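Setting up the Mendden hand-held gripper for tabletop work

The Mendden kit comes in one box with a manual translated by someone in a hurry. You get the gripper, two mounting plates, a wrist strap, a bag of screws and a code for Ledov, the recording app. It costs 800 dollars, or more than the arm I first planned to bolt it to. I've had mine since April, and these are the steps I wish had been in the manual.

1. Charge it first

The battery arrives flat. Use the cable in the box; mine sulked with every other one I own. A full charge takes 4 hours, so start on Thursday if you want a useful Friday.

2. Fit the fingers

Slide each finger onto its plate with the ribbed face outward. Tighten the screws by hand, then add a quarter turn. Any more and the plate flexes, and you get to learn how Mendden support answers email (slowly, with great courtesy).

3. Calibrate

Open Ledov, pick "New tool" and squeeze the handle all the way 6 times. If the app throws error 2181, the lens cap is on. The manual calls this an "optical absence event" – I have grown fond of it.

4. Pick a table and leave the mess alone

A bare table gives you beautiful recordings of very little. Leave out the things people carry around, and put something soft within reach. Cloth is a fair test of your patience, as there's no obvious place to grab it.

Come in low with the fingers open and look for a fold or a raised corner. Close slowly. Glossy tabletops throw reflections, so check the preview before you commit to a long session.

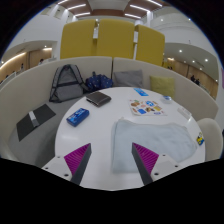
5. Save and upload

Hold the side button until it beeps twice. One beep means it has paused, and it will go on being paused all through lunch. Name the session before you upload, or Ledov will name it for you, and its taste runs to long strings of digits.

6. Decide if you're keeping it

Mendden takes returns if you still have the foam insert. I kept mine, mostly for the fingers, but the strap has gone in a drawer.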